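Brestham pump station sale – where things stand

Quick one this month, lots going on and I'm writing this between calls.

So the county did sign. Skostance is taking over the operating contract for the Brestham pump station and the Pasetside treatment works, both, with the handover set for December. Skostance already runs the Meesuk line so the three will be under one operator for the first time. The county keeps the pipes and the land. Skostance gets the pumps, the controls, the billing and the headaches.

Contract runs 16 years. There is a break clause after year 6, which either side can use with written notice. The old operator's contract had no break clause at all, and that's a big part of why the last dispute dragged on like it did.
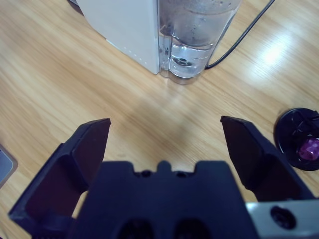
Close up over the tabletop.

Money. Skostance pays the county a yearly fee and the county puts it toward main replacement. Right now there are 78 miles of main on the replacement list, most of it on the Pasetside side, a lot of it old cast iron. Kanokwan Chaiyaporn from the county water office told the Friday meeting that the list will be re-ranked before any digging gets scheduled, worst leaks first. She would not give a date. People asked. She still would not give a date.

Rates – frozen until the handover is complete, then reviewed once a year. Any increase has to go to a public hearing first. The hearing rule was not in the first draft, it got added after the comment period. 127 written comments came in, mostly about rates, a fair number about the smell at Pasetside in hot weather. Full set is at the county office front desk if you want to read them, ask for the blue binder.

Staff. All current plant operators keep their jobs and their pension terms. Sombat Kamolrat, shift lead at Brestham, said the crew had seen the terms in writing and were "fine with it, mostly." The mostly is about on-call pay. Still being talked over. More next issue hopefuly.
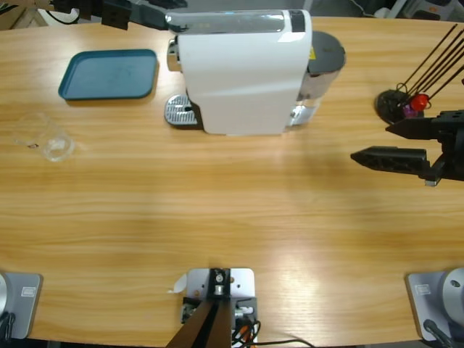

Coffee machine and blue tray on the table.

Other bits:

Pressure at the top end of Brestham will be low on and off while the second pump is rebuilt. Expect about a week of it. Evenings are worst. If you get no water at all, call the county line and not the plant, the plant phone is not staffed after 5 p.m.

Meter swaps go on as planned. You don't need to be home unless your meter is indoors. If it's in the basement the crew will leave a card on the door first.

Hydrant flushing on the Meesuk line is done for the year. If your water still runs brown, let the cold tap go for a few minutes and hold off on laundry. Call if it doesnt clear by the next day.

Autopay – your current setup carries over to Skostance. Paper bills too. Account numbers will change, old ones will be accepted for the first two bills. 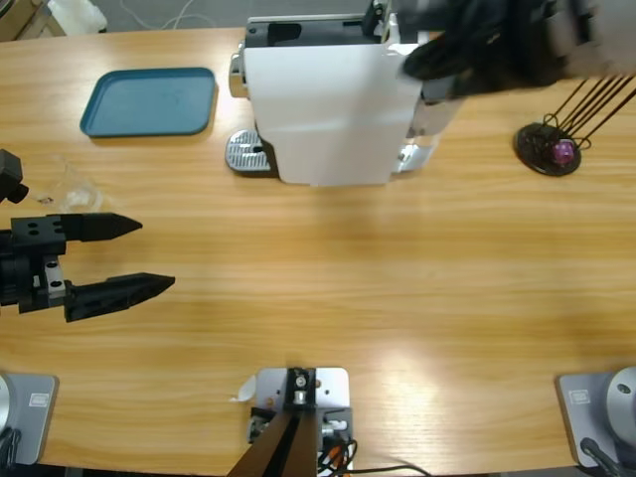
Will I have to sign anything to stay connected after the handover?

Nothing to sign. Every open account moves over as is, and Skostance will mail a letter with your new account number before the first bill.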